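Play food, one bin, one plate: sorting notes

February 24, 2023

The play kitchen set has been on the shelf long enough to need an inventory. It arrived as one mixed bag and has since absorbed pieces from a Flundo set and a few strays with no mark on them. The result is a bin that no longer closes and a table that gets covered every time something small is wanted from the bottom.

The bin holds 70 pieces when full. The tableware is separate and lives in a shallow drawer. The problem is the small vegetables, which work their way down through the bread and the larger fruit and stay there.

I tried sorting by color first. Color is quick to teach but splits the set badly: a lot of orange and yellow, very little purple. Sorting by food type gave more even groups but led to arguments about tomatoes. The current method is by length. Anything shorter than a finger goes in the small box, a Flancombe divided tray with a snap lid. Everything else stays in the bin.

Plates are used as the staging area. A piece goes on the plate while its category is decided, then from the plate to the box or the bin. Pieces set straight on the table roll, the eggplant in particular, which is fat at one end and settles on its side wherever it stops. A plate with a raised rim prevents this. The flat ones from the old tea set do not, and I have taken them out of use.

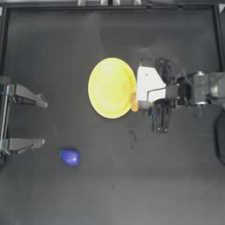 Yellow plate, orange-tan piece at its edge, eggplant still on the table.

Notes on the plate. It is plastic, shallow, and bright enough to find under a couch. Dark food reads well against it. Yellow food does not, and the banana and the lemon wedge are easier to check on the gray tabletop.

The eggplant is the only purple item left after the grapes went missing in July. It is small enough to belong in the tray, but its fat end lifts the lid by a few millimeters and the snap will not engage. It goes in the bin as an exception. I wrote this on the tape label so the rule and the exception are in the same place.

The orange and tan pieces take the most time. Carrots, rolls and the breaded things are close in shape and close in color, and under a warm bulb they are nearly the same. A cooler bulb helped more than any change to the method. The one in the desk lamp now is a Jirnirmont, bought for another room.

Cleaning: warm water, a drop of dish soap, a soft brush for the seams, then a towel overnight. Hollow pieces with a pinhole should be squeezed out before drying or they hold water for days. I found 2 that had already gone cloudy inside and threw them away.

Still open:

Labels on the bin are paper tape and lift at the corners. Will try cloth tape.

The tray has one compartment too few. The mushrooms currently share with the radishes.

The cups from the Kołodziej tea set do not nest with the others. Either they get their own space in the drawer or they go to the donation box. I measured the drawer again this morning and the front row will take them if the saucers move to the back.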